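In Praise of the Boring Baseline
by Yeshi Gudeta
07/12/2022

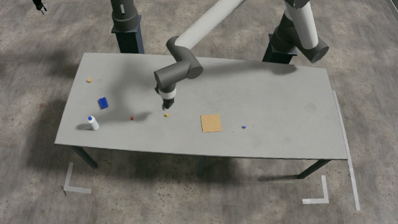
I have been meaning to write this since the workshop season wound down, and a long train ride has finally given me the afternoon for it. My complaint, if it is a complaint, concerns the way we report results on tabletop manipulation in simulation, and in particular one habit I would love to see us drop, which is the habit of giving the simulator's success rate as though it were a property of the policy. I think it is a property of the policy and the table and the reset procedure and the person who wrote the success check, all bundled together, and I think most of us know this and publish the single number anyway because the table in the paper has one column for it.

Let me back up a little. For the past couple of years I have worked on a small benchmark called Meloris. The idea is simple enough to explain to my mother, and I have: you put a handful of everyday things on a table, two arms stand beside it, and a short written instruction tells them what should end up where. It all happens in a rendered world, so it costs almost nothing to run overnight, and you can come back in the morning to a folder full of attempts. We went to some trouble over the look of the thing, with scuffs in the gray tabletop and tape on the concrete floor, because we hoped that policies trained there would carry over to a lab with real scuffs and real tape. That hope is a subject for another essay and I will try to stay out of it.

Our first policy, which we named Trorkley after a misheard street sign, did well. On the 444 held-out episodes it finished 80 percent of them, and I remember how pleased I was, and how quickly I had the sentence for the abstract written in my head. I told several people at lunch. Then my colleague Stavros Drakos, who has a gift for asking the dull question at the right moment, wanted to know what happened if you ran it without the camera.

I thought this was a silly thing to try. He tried it over a weekend. He took the same network, fed it a blank image at every step, left it the joint positions and the written instruction, and retrained. The blind version could not do everything, of course. But on the episodes involving small pieces it did far better than it had any right to, and when we looked into why, we found that our reset script, which was supposed to scatter things freely, had been drawing their positions from a much narrower patch of the table than any of us believed. A misplaced bracket, written by me, late in the evening, and sitting there for months. The arm could reach toward the middle of that patch, close its fingers, and collect its point often enough to look clever.

Now, the easy lesson is that I should write better scripts, and I accept it. But I want to argue for something a bit larger. I think every paper that reports a learned manipulation policy in simulation should report a blind baseline next to it, in the same table, in the same size of type, trained with the same care. I would go further and say it should be the first row. The reader ought to meet it before meeting the method. If your policy with eyes beats your policy without them by a wide margin, that is lovely news, and you have told me something about seeing. If the margin is thin, you have told me something about your table, and I would like to know that too before I spend a winter building on your work.

People have objections to this, and I have heard most of them by now, some from people I admire very much. The first is that it costs compute. It does, though a blind policy is generally the cheaper one to train, and I have seen groups spend far more on a fifth ablation of a loss weight that no reader will ever remember. The second is that reviewers will misread a strong blind baseline as a weakness of the paper. This one worries me more, and I don't have a tidy reply to it. I can only say that when I review, I try to treat such a row as a sign that the authors looked hard at their own setup, and I say so in the review in plain words so the area chair can see it. If a few dozen of us did that for a few cycles I think the fear would fade.

The third objection comes from friends who work mainly on hardware, and it goes something like: who cares, the real robot will sort it out. I have a lot of sympathy for this. Physical trials are wonderfully rude. But most groups cannot run hundreds of them, and what gets picked for the real arm is usually whatever won in simulation. If the simulated ranking is being decided by who has best memorized the middle of a table, then the real robot never gets to meet the better idea at all. We came close to that ourselves. A student project called Lustesov had been sitting 4 points behind Trorkley on the old episodes, and we had more or less stopped paying attention to it. After the reset script was fixed, both of them dropped, as you would expect, but Lustesov dropped much less and came out ahead. It had been looking at the objects the whole time, poor thing, and getting very little credit for it.

I should say something about the success check as well, since I put it in my opening list and it deserves its share of the blame. Ours called a pick successful once the object had risen 2 centimeters. That sounds reasonable until you watch a bottle get squeezed at one end and tip up against a finger. We now ask that the object stay up, and that the hand be the thing holding it, and both numbers go in the paper, the old one and the new one. The gap between them is awkward to look at. I have come around to thinking that printing it is a kindness to whoever comes next.

The revised Meloris episodes, the blind baseline and Stavros's notes on training it are all going out with the next release, together with the broken reset script, which I have left in its own folder with my name still at the top. The Gourlay group has offered to run the same test on their drawer-opening tasks over the break, and I have a small bet with Stavros about how that will go. He thinks drawers will be worse than tables. I took the other side mostly to be sociable, and I am starting to regret it, because when I sit and think about it, a drawer handle is nearly always at the same height.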